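Flurnholm House - common room furnishing
Progress report to the Odukoya Fund, September
Prepared by Hanane Benmoussa

Summary
Work on the ground floor common room is on schedule. Of the 3000 granted, 2641 has been spent or committed, which leaves 359 before the last invoice. The main purchases are in the building and in use by residents.

Work done this period
The old carpet was lifted and the new gray one laid. Uwe Weidemann checked the subfloor first and found one soft board by the radiator, which was replaced at our own cost. The seating from Skikus came in two deliveries. One armchair arrived with the wrong feet and the supplier sent the right ones the following week.

The wooden table stays. We had planned to replace it, but Hatem Abdel Hamid looked it over and thought it had years left in it. It was moved to the carpet side of the room so that people can sit at it from the armchairs as well as from upright chairs.

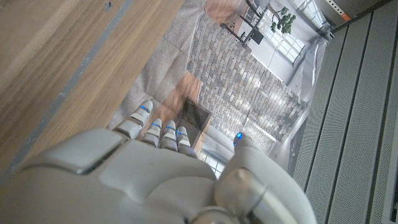
Common room: wooden tabletop with the gray carpet beyond.

The groove across the tabletop collects crumbs and is hard to wipe out. Natália Kubíček has asked for a thin brush to be kept with the cleaning things. We do not plan to fill it.

Changes to the plan
The bookcase from Flultby has been dropped - the model we quoted for is no longer sold and the next size up would block the window. The 361 set aside for it went toward carpet fitting, as agreed with Qiuyue Cao by phone.

Still to do
Two floor lamps are on order. The door strip between the hall and the common room needs trimming, since the door now catches on it. We also owe you the signed delivery notes for the seating, and these will come with the final accounts.

Residents have asked if the room can stay open until 10 p.m. We are looking at staffing for that and will report on it next time.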